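Last updated: May

3.2 Hand-held unit under review

The Cilivier kit is sold by Tasis as a hand-held gripper with a camera fixed to the tool. It is meant for recording manipulation tasks without a full arm. We reviewed one kit over 12 sessions, with Liyanage and Psarras as operators. Task objects were everyday items on a white tabletop, including a power strip with its cable (Figure 1). The camera looks along the fingers, so both remain in view while the operator closes on an object. 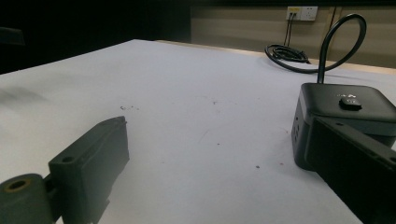 Does the kit need calibration before each session? A single calibration after assembly is enough, unless the fingers or the camera mount have been removed.

Calibration follows the vendor's procedure and took up to 7 minutes. Finger opening is estimated from the video alone – the kit has no encoder. Dark fingers against a pale surface gave stable tracking. Tracking was weaker over dark objects, where finger edges and object edges merged. Nzioka repeated these trials with the Gatchalian finger set, which is sold separately, and found the same weakness at small openings. 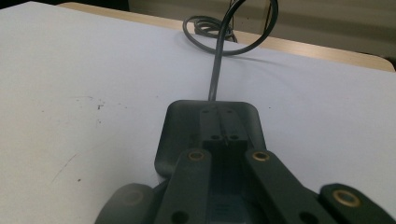
Grip force was not measured. The vendor lists a spring return in the linkage, and both operators reported that it tired the hand in long sessions. We therefore limited each session to three blocks with a rest between them. Recordings were exported through Pletex, the software supplied with the kit, which discarded two files with incomplete timestamps. These were recorded again under the same settings. Cable handling was scored separately from rigid objects – the finger geometry suits flat faces, and thin cables tended to slip toward the pivot. Scoring rules are given in Section 3.3.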